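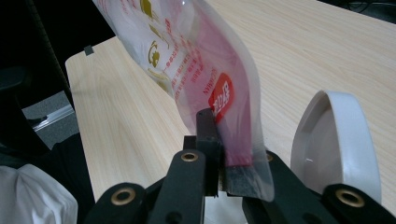
If you live on the heath side of Ekthorpe you may be asked to leave your house at short notice during a dry spell, and the time to get ready is before anyone smells smoke. Most of the work is paperwork and packing, and it can be done in an evening. You don't need to buy much. For the papers, use a pouch you can see into. It can be a plain one or a glossy, half see-through one with red and gold printing on it and the word KOREAN down the side, as long as it is clean, it closes, and you can tell at a glance what is inside. Solid-coloured folders all look the same in the dark.

These notes replace the sheet that went round after the June fire on the Steinbach side, when 42 households were told to go. They were last changed on 21/11/2022.

What you need

One rucksack for each adult, and a smaller one for each child old enough to carry it
Pouches for papers
A torch and spare batteries
A marker pen and some luggage labels
A paper road map that covers Brornov and the road beyond it

Step 1: Sort the papers

Put passports, driving licences, the house insurance schedule and any prescriptions in the first pouch. If you rent, add the tenancy agreement. Birth certificates and similar papers go in a second pouch.

Photograph every page as well, and send the photographs to someone who lives well away from the heath. Lieselotte Wegener had the originals with her in June but had left the insurance schedule in a desk drawer, and it took her 5 weeks to get a copy with the right policy number on it.

Write a contact list by hand. Phones go flat, and few people know their own relatives' numbers now. Put one copy in the pouch and one in each rucksack.

Step 2: Pack the bags

Pack for two nights. Long trousers and long sleeves in cotton or wool are better than synthetic sportswear, which can melt if embers land on it. Add sturdy shoes, a hat, and a close-fitting dust mask for each person. An ordinary scarf does very little against smoke.

Then add water, food that needs no cooking, a phone charger, some cash in small notes, glasses or contact lenses, and a week of any regular medicine. Check the dates on medicine whenever the clocks change.

Weigh each bag by carrying it to the end of the road and back. If you have to put it down on the way, take something out.

Label the bags on the outside with a surname and a mobile number. At the rest centre they are stacked along one wall, and black rucksacks are hard to tell apart.

Step 3: Plan for animals

Keep cat carriers where you can reach them, not in the loft. Leave them open in the house for a few days beforehand so the cat gets used to them. Dogs need a lead, a bowl and proof of vaccination.

Horses and other large animals should be moved at the first warning. Trailers on the lane slow everyone down once the order has been given, and not every horse will load in smoke. Jörg Ehlers at Castano has grazing for animals from our side, but ring him first.

Step 4: Choose two ways out

Mark both routes on the paper map. From most of Ekthorpe the first is the main road to Brornov. The second is the lower lane past the pumping station, which is narrow and floods in winter but is usually clear in the months that matter. Drive both, once in daylight and once after dark.

Do not rely on a satnav. It may send you up the heath track, and the gate there is locked.

Agree a meeting place in case the household is split up when the order comes. Pick a building in Brornov that everyone can find, and write its address on the contact list.

Step 5: When a warning is given

There are two stages. A warning means get ready. An order means go.

On a warning:

Put the bags in the car and park it facing the road
Shut all windows, vents and internal doors
Bring in door mats, cushions and anything else that could catch
Move wheelie bins and gas bottles away from the walls
Bring the animals indoors
Ring anyone on your lane who doesn't drive

Leave the garden taps off. Hoses left running lower the pressure for the fire crews.

On an order, turn off the gas if you can do it quickly, leave a light on at the front, lock the door and go. Drive with headlights on and windows closed. If you have been asked to collect a neighbour, go there directly. Don't go back for anything.

You can also leave on a warning. With small children, or with anyone whose breathing is bad, that is the better choice.

Step 6: Going home

Wait until the order has been lifted for your own road — it is often lifted one road at a time, and the list can be confusing. Feven Berhe updates the phone tree, and the list is pinned up at the rest centre.

Wear shoes and gloves when you go round the house. Look in the gutters, under the decking and behind the shed for anything still smoking, and look again after a few hours. Photograph damage before you move or clean anything. If the power has been off for long, throw out what was in the fridge.

Then repack the bags. To be added to the phone tree, leave a note with Sieglinde Wunderlich at number 254.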